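Home Organization, Basic Level
Handout 3: Small things and where they live
Prepared by Muthoni Mosoti, Edberg Adult Evening Course

In the last handout we sorted a wardrobe. Now we take an easier thing, the snacks. Small packets slide behind bigger things, and then we buy them again. Please read the pages before class and bring your own list from home.
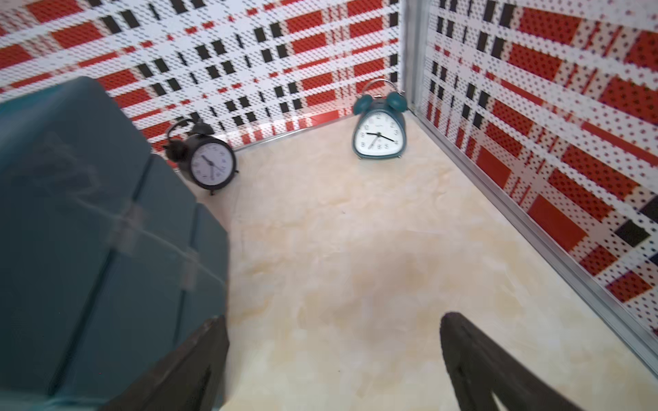 First we speak about choosing a box. It should be light enough to carry when it is full, and its outside must be easy to wipe. Measure the shelf or the floor before you go to the shop – many students do this in the opposite order.

Drawers or one deep box? In a deep box the packets at the bottom are forgotten. Drawers divide the stock in layers, so every layer can have its own kind.

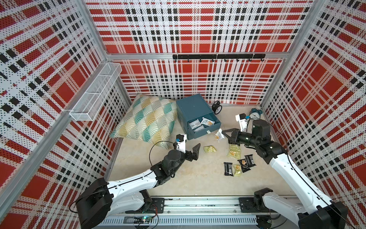
Filling is done from one drawer at a time. Lay all packets on the floor, read the dates and put the oldest in front. Pull out the lower drawer first, as it is in the teal cabinet with the snacks inside, and close it before you open the next one. Do not press the packets down.

Repairs are allowed in this course. Clean the plastic, let it dry well, and put the tape over the corner without pulling it.
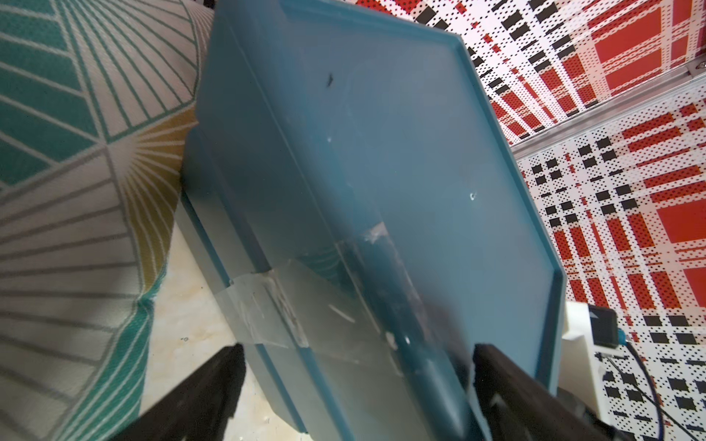 Fig. 3. Clear tape over the corner of a teal storage box.

Homework: choose one drawer at home and write what is in it, then sort it by kind and by date.

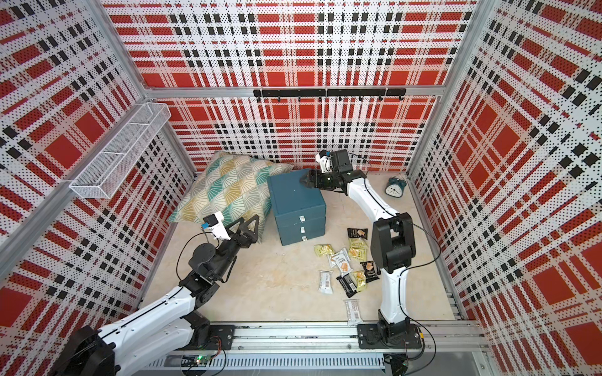
Questions for the next meeting

Which packets did you find two times?
Which drawer is the easiest to reach for a child?
Mr. Rantala will collect the lists at the door.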